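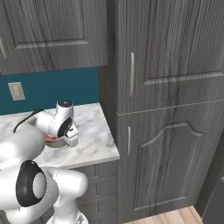

Holding a bowl just above the counter in the simulated Menel kitchen.

Come and help us work out why our robot lets go

Posted in August by Zubaida Naqvi

Print this page | E-mail this page

Search site Enter keywords Go

We're looking for 48 people to join a study at Skullel, starting in August, and you don't need to know the first thing about robots to be one of them. If you've ever carried a full plate across a kitchen, you know something that we need!

Our team in Lurnia teaches a robot arm to do household jobs, such as moving bowls and plates between a counter and a fridge. It practises in a simulated kitchen called Menel, and when it's good enough there we try the same jobs on a real arm in the lab. In the spring the real arm opened its gripper halfway through a move and dropped a china bowl onto a hard floor. The person standing nearest was outside the marked line and wasn't hurt, but bits of bowl went well past the line, and we stopped all work with the real arm that afternoon. It is still stopped.

When we went back to the simulation logs we found that the same thing had been happening there for weeks. Our software had been marking those runs as successful because the bowl ended up roughly where it should be. A simulated bowl doesn't break, so the early release never showed up in the scores. We pulled out every run with an unexplained release in it and ended up with 3183 of them, and we have been living with them ever since.
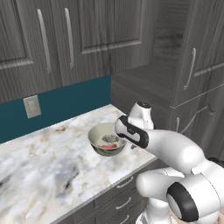 Eoin Mac Giolla, our safety lead, has gone through a good part of the set by hand. He can now sort many of the runs into two faults. One is a timing error, where the arm thinks it has reached the end of its path and opens up early. The other is stranger: the grip slackens a little at a time during a turn, and the controller never notices. Then there's a large pile that he and I argue about over lunch, and that pile is where you come in.

What you'd be doing

You'll watch short clips of runs on a screen and press a button at the moment you start to feel uneasy about what the arm is doing. Afterwards you'll talk a few of them through with one of us. We want to compare your button presses with the logs. In our small pilot people often pressed well before our own warning system (it's called Ansari, and you'll hear us grumbling about it) raised a flag. We'd love to know what they were picking up on, and whether Ansari could be taught to pick it up too.
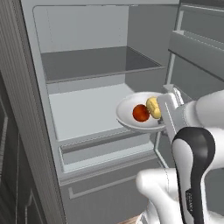 Each session lasts 2 hours with a break in the middle, and there will be tea and decent biscuits. You'll be paid £65 for the session, plus local travel. Morning sessions start at 9.30 and afternoon ones at 1.45. Everything happens in the viewing room on the ground floor, which has step-free access, and the real arm stays switched off and locked away throughout.

Who can take part

Anyone aged 18 or over who can see a computer screen comfortably, with glasses or contact lenses if you wear them. We'd be especially glad to hear from people who have worked in kitchens, cafés, care homes or nurseries, or anywhere else you spend the day keeping an eye on things that might spill. Please don't apply if you've worked on robot control in the past year, as you'd probably spot the faults for the wrong reasons.

We'll keep your button presses and notes from the chat under a code, with your name stored separately. You can stop at any point and still be paid in full.

How to apply

Write to Zubaida Naqvi at the Skullel front desk in Lurnia, or ring the desk and ask for the Menel study. Tell us which times suit you, whether you need anything from us to take part, and a line or two on what sort of work you do or used to do. Eoin is happy to answer questions about the accident itself, and the full incident report is at the desk if you'd like to read it before you decide.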